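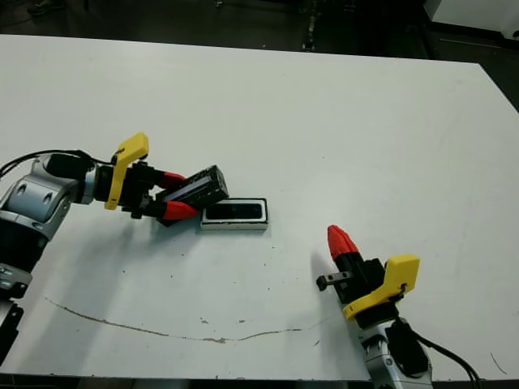

Since June I work on my two-arm build, which I named Trutance, in the shared workshop. The task is small: one box, one dark block, and the block must go inside.
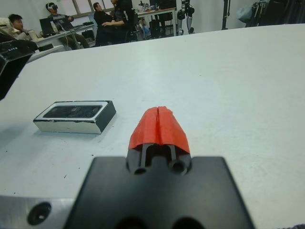 What I changed

The Drosis controller now closes the fingers in 60 steps. Before, it was 300, and very slow.
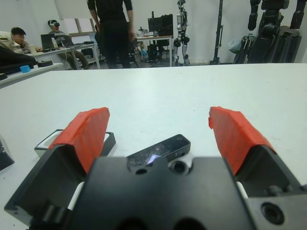 I also moved the starting pose 3 cm higher, so the fingers come down more straight. 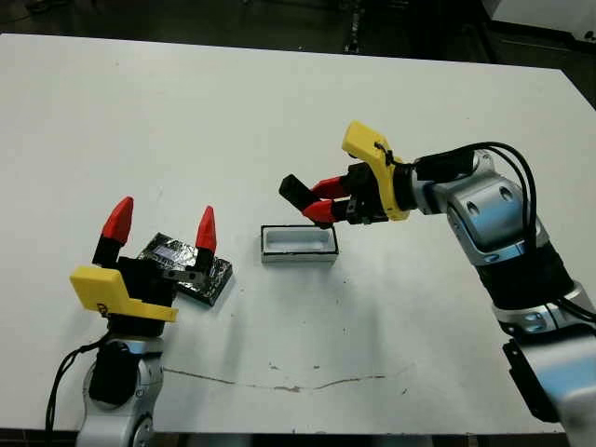 Cables are my next worry. A loose one can pull on the wrist. On the right arm they go over the elbow in a big arc, and I want to make it shorter.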